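Grirnby Wall Panels and Tile Sheet Set: Review
October 17, 2023

I bought this set in May to line a small enclosure that had bare sides and a scuffed base. It comes as wall panels and a sheet of white tile, and you can buy the two separately if you only need one. I paid 875 for everything through Parkimeo, including delivery. The panels came packed flat between cardboard sheets with the corners taped, and nothing was bent.

Grirnby sells the panels in several prints. I chose one called Tôn, which is dark teal with peach and gold shapes and line drawings of plants. I was worried the teal would make a small space gloomy. It does take away some light, but the peach is pale enough to make up for most of it. On screen the gold looked shiny. In person it is flat, closer to mustard, and I like it better that way.

Fitting took me one long afternoon. The panels trim with a utility knife and a steel ruler. Score the front twice, snap, then cut through the backing. My first cut wandered near the bottom and I had to hide it in a corner. The adhesive strips in the box are weak, and two of them let go overnight. I replaced them all with Skirnmont mounting tape, 25 a roll, and the panels have stayed up.

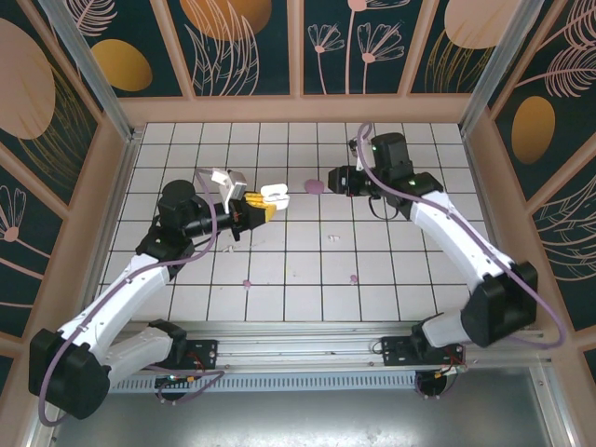
The print does not line up perfectly from one panel to the next unless you plan for it. Lay everything out on the floor before you peel any backing. The instructions mention this on the last page, after the part where you have already stuck the first panel to the wall. I read them in order, so my back wall is a little lower than I wanted.

The tile is the part I would buy again without thinking. It is a plain white grid with thin black grout lines, and the lines are printed slightly below the surface, so a cloth passes over them without catching. Crumbs and specks show up right away against the white. That can be annoying if you want a surface that hides dirt — I would rather see it. Dish soap and warm water are enough for most things. Purple marker needed rubbing alcohol and left a faint shadow on one tile.

The panels are less forgiving. The finish is matte and picks up fingerprints on the teal areas, and scrubbing leaves a dull patch. Use a damp microfiber cloth and go lightly.

Replacement panels cost 300 for a pack of 2, which seems high next to the price of the full set. Spare tile sheets were out of stock when I last looked.

Four stars for the tile, three for the panels.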